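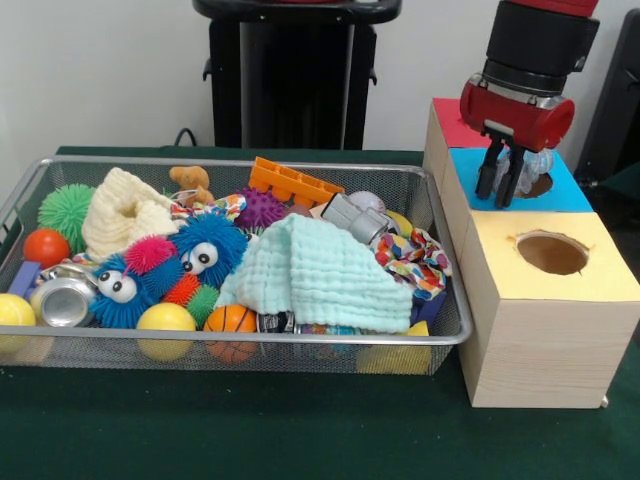 Balls and other toys in a wire basket, with stepped boxes beside it

What does "follower" mean in a denazification file?

Posted by Domenica Haslinger, February

I hope this is the correct place for such a matter. My great-grandfather worked in the land registry in Prustau, in what was later the American zone. He died long before I was born and in the family we always heard that he "had nothing to do with it." Last winter I ordered a copy of his tribunal file, number 464, and now I have it on my kitchen table and I understand less than before.

The first part is a form of 2 pages, filled in with his own handwriting. He writes that he joined the party in 1937 and that he had no office in it. Then come letters from other people: a pastor, a former colleague and a woman from the village Skonach who had a bakery. All of them say he was a decent man, always polite, and that he helped where he could. At the end there is the decision, and it says he belongs to group 4, follower, and must pay a fine.

I would like to know two things. Does "follower" mean that the tribunal checked what he did in his office and found nothing bad? And how much can I believe the letters? They sound so similar that it made me uncomfortable. A land registry is not a camp, I know this, but property was taken from Jewish families in Prustau and somebody had to write it in the book.

I read German quite well, but the old handwriting is slow for me. Please excuse my English, it is my third language.

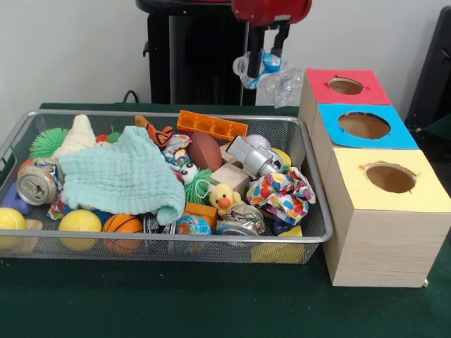 Photo: Zeyu Jia

Zeyu Jia

Dear Domenica, your English is clear. I am also not a native speaker, so we are in the same boat. I worked with many such files for my thesis and I will try to answer in order.

The groups went from major offenders at the top, then offenders, lesser offenders, followers, and at the end the exonerated persons. "Follower" is the translation of Mitläufer. It was by far the more common result than the heavier groups. It means that, on the papers in front of them, the tribunal saw a person who took part in name and not much more. It doesn't tell you that his work was examined. Some tribunals asked for documents from the office where the person was employed, and many did not have the staff or the time. Please look if there is any sheet in your file which comes from the investigator. If there is only the form, the letters and the decision, then very probably his daily work was never looked at.

About the letters. The Germans themselves had a joking name for them, Persilschein, after the washing powder. People wrote them for each other, and a pastor could write a great number. This does not make them lies. The baker from Skonach perhaps really received help from him. But such a letter was asked for by the man who needed it, and a person who had something bad to say was usually not invited to write. I would read them for the small facts (a date, a street, who knew whom) and leave the adjectives alone.

For the property question the tribunal file is the wrong source, I am afraid. You should look for:
- the land register books for Prustau for the years before and during the war, where the entries are often signed or initialed
- the restitution files from after the war, in which the former owners or their heirs made their claims
- the files of the regional finance office, if they survived

The restitution files are in my experience the best. There the family who lost the house speaks, and your great-grandfather might be named, or might not. Compare the initials with the signature on his form.

One more detail. Check the party year against the membership card file. People sometimes wrote a later year on the form than the true one.

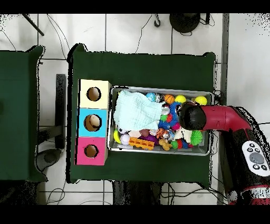 Three boxes stacked on the green table, next to a tray of toys

Urkumer

my grandad was a follower too, everybody was. It was all politics by then, the Americans wanted to finish and go home. I would not lose sleep over it, you can't judge people from a form. There is a book by Dervishi about land offices which I had once, not sure about the title. The handwriting is probably Sütterlin or Kurrent, there are alphabet charts for this, print one out and put it next to the page.

Domenica Haslinger

Thank you both. Zeyu, I looked again and there is no sheet from an investigator, only a stamp and the word "none" beside it. I wrote on Tuesday to the state archive about the restitution files. Urkumer, I don't want to judge him, I only want to know which pages he signed. The chart is a good idea.

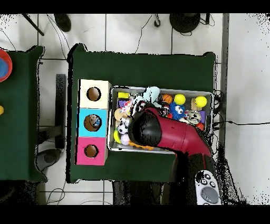

Can a relative see the restitution files of another family?

It depends on the age of the file and on the archive's rules for protecting personal data. For older files the waiting period has often passed. If it has not, you can apply for a shorter period, and you must explain in writing what you are researching and how you will use the names.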